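Shelf and Bin Storage for Molded Covers: Frequently Asked Questions

Last updated 19/07/2018

Who is this page for?
Anyone who puts parts away or takes them out at the Carden storeroom. It covers the black molded covers only. Hardware and labels have their own page.

Where do the covers go?
Finished covers go on the yellow shelving. Anything waiting to be checked goes in a white bin until someone has looked it over.

How far apart should they be on the shelf?
Leave a hand's width between pieces. The finish is matte and it marks when two covers rub.

Do they have to face the same way?
No. Upright or lying down is fine as long as the piece doesn't rock. Keep tabs and flanges away from the front edge, where sleeves catch them.

Can I stack them?
No. The shells are curved and the top one slides off. If a row is full, start another.

What goes in the bottom of a bin?
A flat sheet of cardboard, cut to fit. Replace it when it gets soft or torn. Do not use newspaper, which leaves ink on the parts.

How do I clean the yellow surface?
Wipe it with a damp cloth and a little dish soap, then dry it. Go along the seams between panels, where grit collects. Scouring pads dull the gloss, and we can't get replacement panels from Dratari before September.

What about dust on the covers themselves?
Use a dry cloth. Light dust is not a reason to send a part back. A crack is.

Who do I call about a damaged part?
Extension 707. Leave the part number and the shelf it came from.

What do the shelf and a bin look like in use?
Shelf first, then a bin.

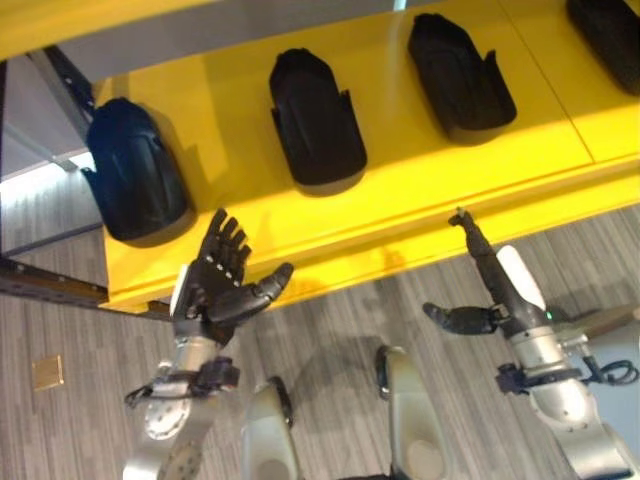
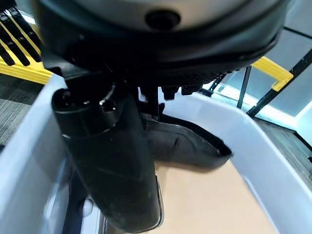
Comments

Oksana Savchuk
We switched to cardboard liners on the Skoryk side too and they hold up well, but cut them a little short. Ours were tight at first and buckled in the middle, so small parts rolled into the corners. Could you add something on how often to wash the bins? We do ours every 2 weeks and I don't know if that is too much.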